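July
By Pavithra Iyer

I love laundry. There, I said it! Not the hauling of it up from the basement, that part I could do without, but the folding and the putting away, and especially the moment when a drawer slides shut without a fight. I've been tinkering with how our family does clothes for years now, and so many of you wrote in after my column on closet rods that I'm giving this whole page over to folding, storing and keeping things nice between washes.

Start at the dryer, or the line if you have one. Most of the wrinkles people blame on bad folding were already set before the clothes reached the basket. Take things out while they still feel a tiny bit cool and damp at the seams, give each one a good hard snap by the shoulders or the waistband, and drape it over something. I use the back of a chair. A snap does more than five minutes with an iron, and it wakes you up, too!

T-shirts go in the dryer inside out if they have printing on them. Turn them back right side out before you fold, even though it's a pain, because you won't want to do it at seven in the morning with one eye open.

Find yourself a folding spot that's the right height. Mine is the bed, with a plain cloth thrown over it so lint from dark things doesn't end up on the comforter, and I kneel on a cushion. My sister swears by her kitchen counter. If your back aches by the time you get to the socks, your surface is too low, so try the ironing board set at hip level. Ironing boards are wonderful for this and they fold away after.

Now for the method. I fold almost everything into a long strip first and then decide what to do with it. Lay the shirt face down, bring one side in toward the middle, fold the sleeve back on itself, then do the other side the same way. Smooth it with the flat of your hand, from the collar to the hem, pushing the air out as you go. Once you've got a nice even strip you can fold it in half and half again for a shelf, or roll it for a suitcase, or fold it in thirds so it stands up in a drawer.
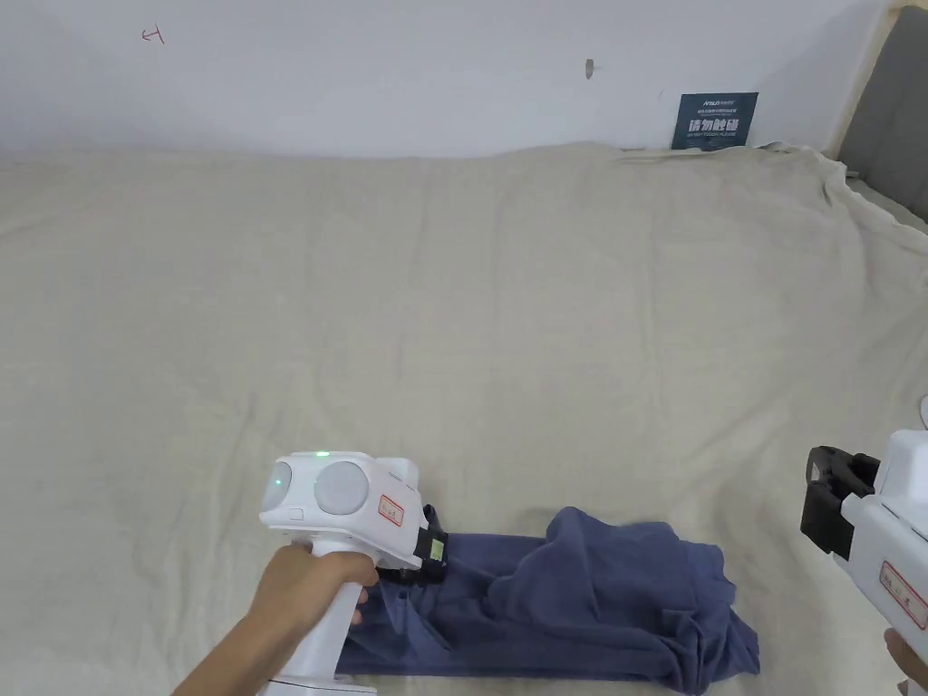 Standing things up in the drawer changed my life (my husband would like me to calm down about this). When shirts are stacked flat you only ever wear the top few, and the poor ones at the bottom come out creased and smelling of wood. Stand them on their folded edge in rows, like file folders, and you can see every color at once. If a shirt flops over, it's folded too loosely or the row isn't full enough. A shoebox lid cut in half makes a perfectly good divider. So does a bookend.

Sweatshirts and hoodies are bulky and there's no getting around it. Fold the hood down flat onto the back first, then bring the sleeves in, then fold up from the bottom. I tried tucking the whole thing into its own hood, which looks adorable, but it stretches the neck if you leave it that way for a season.

Jeans want almost nothing from you. Legs together, tuck the pointy bit of the seat in so you have a straight edge, then fold up from the ankle toward the waist. Wash them inside out in cold water and skip the dryer if you can wait for them. Mine take overnight on the shower rail with the window open.

Sweaters never go on hangers, please! The shoulders grow those sad little bumps and they don't come out without steaming. Fold them with a sheet of tissue inside and put the heaviest at the bottom. If you already have the bumps, wet your fingertips, pat the spot until it's damp, press it gently with a towel and let it dry flat.

A few people asked about dark clothes, because navy and black seem to fade the minute you get them home. Cold water, inside out, short cycle, and go easy on the detergent. I use 2 tablespoons for a full load and our clothes come out cleaner than when I was pouring in a capful, since there's no soap left behind to turn the fabric stiff and cloudy. If your darks already look a bit chalky, run them through once with no detergent at all. You might be amazed at the suds.

Lint is the other enemy of dark things. Keep towels out of that load, always. For what's left, a damp rubber glove wiped in one direction picks up more than any sticky roller I've owned, and you probably have one under the sink right now.

Fitted sheets! I know. I've made my peace with them. Put a hand in each of two corners, flip one corner over the other so they nest, then do the same with the other two, and lay the whole thing down with the elastic side facing up. Fold the wobbly edges in to make a rectangle and from there it behaves like any other sheet. It will never look like it did in the package, and that's fine. Then slide the whole set into one of its own pillowcases so you can grab a complete bed with one hand.

Socks get folded together flat, never balled, because balling wears out the cuff on the outer one. I keep a little dish on the dryer for singles and give each one 30 days. After that it becomes a dusting sock, and a very good one for blinds.

For smells, a bar of unscented soap still in its paper freshens a drawer beautifully. Cedar blocks are lovely as well, though they go quiet after a while. Rub them with fine sandpaper and the scent comes right back. Don't put cedar directly against pale fabric, as the oil can leave a mark (I lost a cream blouse that way and I still think about it).

If you share the job with kids, give them washcloths and pillowcases first. My youngest started with those and now does her own drawer on Saturday morning with the radio on, and it's neater than mine. Let them do it crooked. Refold it later if you must, but do it when they're at school!

Next time I'll get into stains, so send me your worst. I've already had one about beet juice on a white tablecloth and I can't wait to try a few things on it.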